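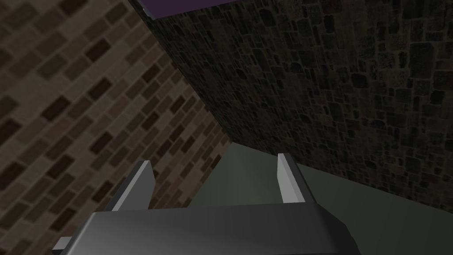

Zaki 2 household simulator, reviewed after 35 days of use

Zaki 2 is a kitchen and living area simulator for two-armed robots. I ran it with the Delska arm model on drawer and cabinet tasks. Setup took an afternoon, rendering is quick, and the wrist views are good enough to judge finger spacing before contact. Wall textures repeat at close range, but the colours stay the same from one run to the next.

The trouble is in the contact solver. In 7 of 200 pulls the fingers stayed attached to the handle after an open command. The log reported the gripper as open and the reported force fell to zero, yet the arm still carried the load. A planner that trusts the log will then drive the arm away at full speed.

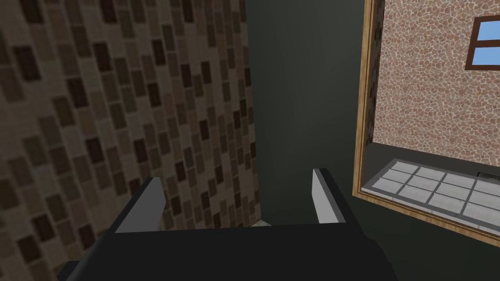
Hicham Morsy wrote that he had the same fault on Brutness drawers, and that halving the time step made it less common without getting rid of it. He now checks finger position against the command before any retreat move.

I tried the smaller step and saw the same behaviour. Runs also took nearly twice as long. Thin round bars were the worst case, and flat pulls never stuck.

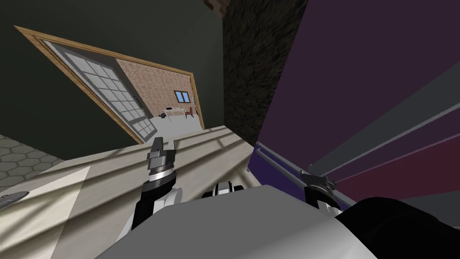 Right gripper closed on the rod, left gripper free.

The software stop is a separate safety matter. It halts both arms but leaves the last grip command active, so on restart the fingers close again without warning. In a simulator that costs a reset. Anyone copying the same control code to hardware should change it first.

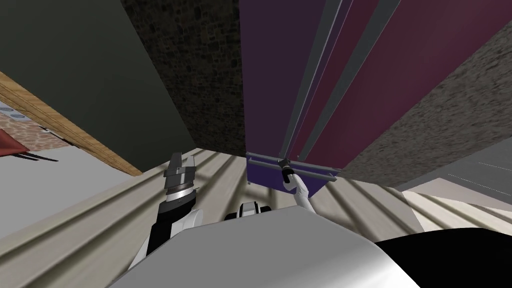 Support and verdict

Randen, the distributor, answered within a day and confirmed the restart behaviour. A patch is promised, with no date given. The manual doesn't mention either fault. I would use Zaki 2 for reach planning and camera placement, and leave release testing to something else until the solver is fixed.

Abdelghani Erraji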